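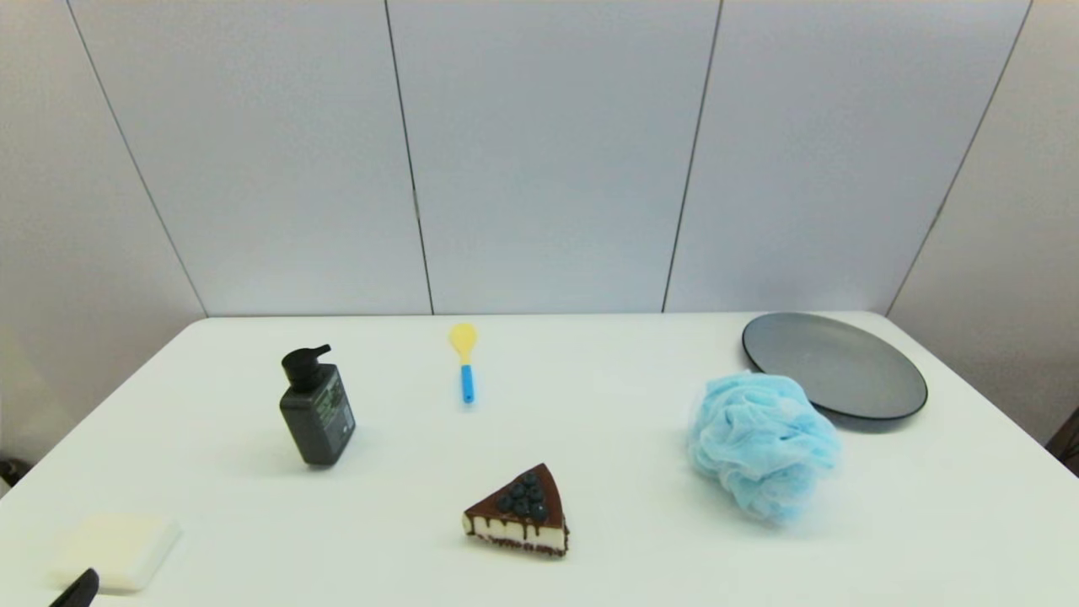
图 3-1 泵头瓶与蛋糕

三、第一次装机:从开箱到打出第一杯苹果酒

大家好,又是我!上一节把 Dretari 台式酒头机的零件讲完了,这一节咱们动手装。我在 Plestley 苹果酒品鉴会上装过这台机器,回家又拆又装折腾了好几回,下面的顺序是我自己用着最顺手的,跟随机附的那张折页略有出入(折页把接气放在最前面,我觉得太早了)。

开始之前,先看机身背后的铭牌。型号尾号是 2262 的,照着下面做就行;尾号不同的老款快接头是反牙的,请翻到附录再动手,别硬拧。

3.1 摆放机器

1. 找一张结实的桌子,把机器放上去,四只脚都要踩实。轻轻推一下机身,晃的话就拧脚底的调平螺丝。
2. 背面散热口离墙留出一拳以上的距离。我第一次贴着墙放,压缩机哼哼了一下午,酒还是温吞吞的。
3. 插电,但先别开制冷。搬运途中机器要是躺倒过,立起来静置一晚再开,这一条千万别偷懒!
4. 把接水盘推到底,听到“咔”的一声为止。

注意:不要跟咖啡机共用一个插线板。品鉴会上跳闸的那个人就是我,整排摊位都黑了,挺丢人的。
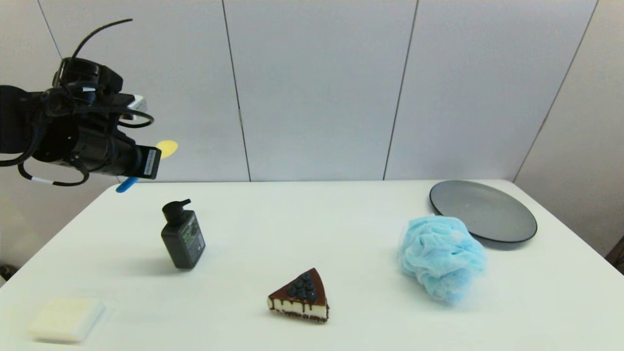
图 3-2 白色桌面与浅灰色墙板

3.2 清洗酒路

新机器的管子里有股塑料味,不洗干净,第一桶酒基本就毁了。清洗粉我用的是 Truvby 的小袋装,别家的也可以,按包装上的比例兑水就好。

5. 把兑好的清洗液倒进清洗壶,接上酒管,打开酒头,让液体慢慢流出来。
6. 流出来之后关上酒头,泡着。泡多久看清洗粉包装上的说明,我一般趁这会儿去洗杯子。
7. 放掉清洗液,换清水再冲。冲到什么程度呢?接一杯闻一闻,再抿一小口,完全没有味道才算过关。我嘴刁,通常会多冲一壶。

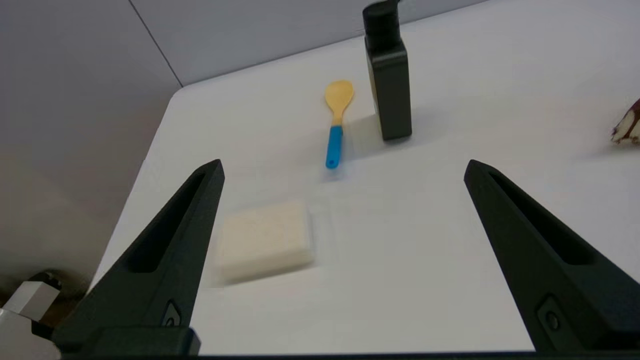
酒头本身也别忘了。酒嘴是可以拧下来的,里面有一圈小小的密封垫,糖分最爱躲在那儿,苹果酒又比啤酒黏得多,放几天就能闻到醋味。拧下来泡一泡,用软毛刷转几圈,装回去的时候垫圈平的那一面朝下。装反了会滴漏,滴得不快,可是一个晚上下来接水盘就满了。

小心:清洗液有腐蚀性,戴手套。兑水的时候先放水再放粉,顺序不要反。

3.3 接桶和接气

8. 把 19 升的酒桶放到机器旁边的地上,放稳以后就不要再搬来搬去了。要是刚从车上卸下来,让它歇一歇,不然出来的全是泡沫。
9. 确认气瓶总阀关着,减压阀的旋钮也松到底。气瓶一定要立着,用绑带固定好。
10. 先接气管,再接酒管。灰色快接头是气,黑色快接头是酒,接反了拔下来会喷一脸(别问)。
11. 慢慢打开总阀,把减压阀调到 2 bar。调好以后在每个接口上抹一点洗洁精水,冒泡就是漏气,关阀、泄压、重新拧。

警告:气瓶不要放在不通风的小储物间里。二氧化碳漏了是闻不出来的,人待在里头很危险。

关于压力,我跟 Etenesh Alemayehu 争过好几次。她是 Ververidis 酒庄负责出酒的,喜欢把压力调得再低一点,说这样果香更软。我的酒管比她的长,压得太低就出得断断续续。你要是酒管短,听她的没错。

3.4 制冷和试打

12. 打开制冷,温度设到 5 度。显示屏上的数字会跳,跳稳了再试酒。
13. 杯子斜着,杯壁贴近酒嘴但别碰到,一口气把酒头拉到底。半开半关最容易打出泡沫,新手都爱这么干。
14. 杯子快满时扶正,干脆地关掉。
15. 头一杯倒掉,第二杯归你! 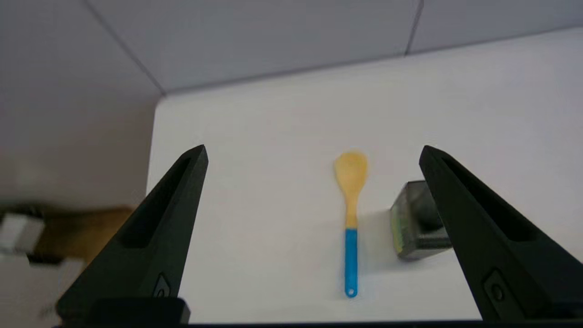
试打出来的酒如果气太足,先别急着动减压阀,有可能只是桶还没缓过来。我的土办法是接小半杯,轻轻搅几下,把气放掉一些再尝,这样就能分清到底是酒的味道冲,还是气太冲。搅的时候用图上那种小勺就够了,勺柄朝着自己平放在白桌面上,随手就能拿起来。搅完还是觉得扎舌头,再把旋钮往回拧一点点,泄一下桶里的余压,等一会儿重新接一杯。每次只改一个地方,温度和压力一起动的话,最后你根本不知道是哪个起了作用。

3.5 收工

当天喝不完的话,酒管留在桶上没关系,制冷也别关,但气瓶总阀要关上。酒嘴用热水冲一下,套上防尘帽。要是隔几天才会再用,就把酒管拔了,照 3.2 再走一遍清洗。

常见的小毛病(打不出酒、只出泡沫、接水盘漏)都放到下一节讲,换密封垫的尺寸也在那边。

本节更新于 2022年7月

分享 2262 · 评论 19

相关内容
认识你的酒头机:零件与接口
打不出酒怎么办?常见故障排查
苹果酒该用什么杯子
Plestley 品鉴会摊位布置笔记
附录:老款反牙快接头的拆装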